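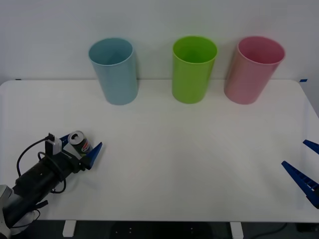
FOR IMMEDIATE RELEASE

Skamia Opens Its Doors for a Free Evening of Neighborhood Songs

I've been wanting to write this one for months, so forgive me if I run on a bit. On 29/05/2023 we're throwing open the old Fesutura hall for the first ever Skamia Sing, a free evening where anybody can come in, sit down and learn 12 songs from people who grew up singing them. No auditions, no sheet music, no need to be any good!

I'm Ngozi Ibrahim and I run Skamia, a small community music group. We started with 3 singers in my kitchen and we now have 70 on the mailing list, most of whom (I love them) still can't agree on what key anything is in.

The songs come from our members' families. Ulises Sosa is bringing a lullaby his grandmother sang while she ironed, and Hadiza Eze has a market song with a chorus so catchy that I've had it in my head since the start of May. Ivone Sampaio will lead the second half on guitar.

"My aunt made me promise to teach this one properly, verses and all," Ivone told me. "It has a lot of verses. Bring a cushion."

Doors open at 6:30 and we start singing at 7. The hall holds 100 people and we can't squeeze in more than that, so please reserve a spot by email. Kids are welcome, and there's a corner with rugs for the ones who'd like to lie down and listen. The side entrance on the parking lot has a ramp, and the restroom is on that side too.

We'll be recording the choruses, with everyone's permission, for a little collection called Osik that we hope to put out this fall. If you'd like to sing but don't want to be on it, sit on the left side and we'll keep the microphones away from you.

Press are very welcome. Get in touch and I'll save you a chair near the front, though you will be expected to join in.

Last updated: two days after first posting, to add the side entrance

Comments

Yusuf: Is there a lyrics handout? My mom reads better than she hears these days.

Ngozi: Yes, large print, by the door!

Hadiza Ekwueme: Emailed for four seats. Please tell me the market song is before the break, we have to leave early.

Contact: Ngozi Ibrahim, Skamia press desk | © 2023 Skamia | Back to top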